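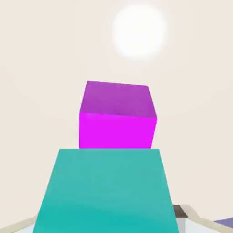

4.2 Region merging across shaded faces

The color segmenter in Illow was first written for objects lit so that all their visible sides have close to the same color. It groups neighboring pixels by hue and saturation, drops regions that are too small, and hands the rest to the pose estimator as one object each. This works as long as a flat-colored object produces a flat-colored patch. In our simulated scenes it often does not. The cube in Figure 4 has a vivid magenta front face and a top face of a much duller purple-violet, and the change between them is sharp. The original segmenter returns these as two objects. The pose estimator then fits one box to the front face and a second, very thin box to the top face, and the planner receives a stack with an extra item in it.

The same render shows why we could not fix the problem by loosening the hue threshold. At the far right edge there is a lavender-purple object that is only partly in view. Its color is closer to the top face of the cube than the cube's own front face is. A threshold wide enough to join the two faces also accepts the lavender region as the same class. If the two regions do not touch, the connected component step still keeps them apart, but in any view where the lavender object passes behind the cube they are joined and both poses are lost.

We therefore left the thresholds alone and added a merging step after segmentation. Each region keeps its own label until all regions have been found. For every pair of regions that share a boundary, the merger looks at three things: the shape of the shared boundary, the change in hue across it, and the change in brightness across it. A pair is marked as a candidate when the boundary is straight to within a fixed tolerance and runs along most of one side of both regions. Candidates are then scored by a small logistic model that takes the hue and brightness changes as input. The output is the probability that the two regions are faces of the same object.

Straight boundaries alone are a weak cue. The line where the magenta cube meets the teal block is as straight as the line between the cube's two visible faces, and it spans the full width of the cube's front face. What separates the two cases is the size of the hue change. Going from front face to top face, the hue moves a short way and most of the difference is in saturation and brightness. Going from the cube to the block, it moves a long way. The model learned this from the training set without any extra features. We tried adding the angle of the boundary relative to gravity and took it out again after it made no difference on the validation images.

The training set has 2,000 rendered images from the Hultum scene generator. Each one comes with instance masks from the renderer, so the correct answer for each pair of regions is known. The validation and test sets have 200 images each, drawn from the same generator with different random seeds and with a different set of object colors. Object colors are sampled independently, and the generator is allowed to give two touching objects similar hues. Those pairs are the hard cases, and we report them separately below.

The light source needed separate handling. In many of the camera poses we use, a bright lamp shows up against the backdrop as a white disc with a soft halo. The center of the disc is cleanly removed by the saturation filter. The halo is harder, as it fades into the beige background gradually and at some exposure settings leaves a ring of pixels that passes the minimum size check. We now discard any region whose boundary has no pixel with an image gradient above the noise floor. Real object edges in the renderer are crisp and are never affected by this rule. We do not expect the rule to carry over unchanged to camera images with defocus, and Section 6 returns to this.

Objects that reach the border of the image get a flag. A large block close to the camera may run past the bottom of the view, so its base is hidden and its height cannot be measured. The earlier version of the estimator treated the image border as a real edge and gave such blocks a height that was too small. With the flag set, the estimator fits only the edges that lie inside the image and takes the missing dimension from the object library in Koivisto. If no library entry matches, the height is reported as unknown and the planner must either move the camera or plan without it. For placing tasks the planner can usually continue, as only the top edge of the supporting block matters for the next move.

Support relations are computed after merging. For each pair of merged objects, we test whether the lower boundary of one lies along the upper boundary of the other, and whether the horizontal extent of the upper object falls within that of the lower one. In Figure 4 the teal block's top edge is slightly wider than the cube, with a narrow strip visible on both sides, and the test returns a support relation with the cube on top. Without the merge step the same test also places the top face on the front face, and the planner tries to remove the top face before it touches anything else. This failure was how we first noticed the problem. The plan viewer in Wernov showed a grasp on a box with almost no thickness, and it took us some time to trace it back to segmentation instead of the grasp sampler.

On the test set, the original segmenter split at least one object in 134 of the 200 images. We count an image as split if any ground truth instance is covered by two or more output regions that each pass the size check. The merge step fixed most of these. The cases that remain fall into two groups. In the first, a third object covers part of the edge between two faces, so the shared boundary is short and the pair never becomes a candidate. In the second, one face is so dark that its hue is unreliable and the model scores the pair too low. Wrong merges were less common and came almost entirely from touching objects with similar hues.

A wrong merge costs more than a missed one. When two faces of one object stay apart, the planner's consistency check often catches the thin box and asks for a new view. When two objects are merged, the resulting box can look perfectly normal, and the first sign of trouble is a failed grasp. For this reason we set the decision threshold on the validation set to favor missed merges, and kept that value fixed for all experiments in Section 5.

The merge step runs on the region graph and not on pixels, so its cost depends on how many regions the segmenter returns. In our scenes this is small compared with the cost of segmentation itself. The implementation was written by Mairéad Ní Chonaill, and the labeling tools for the hard cases by Darmawan Hutapea. All results in this section use the version of the code frozen on Jul 28, 2018.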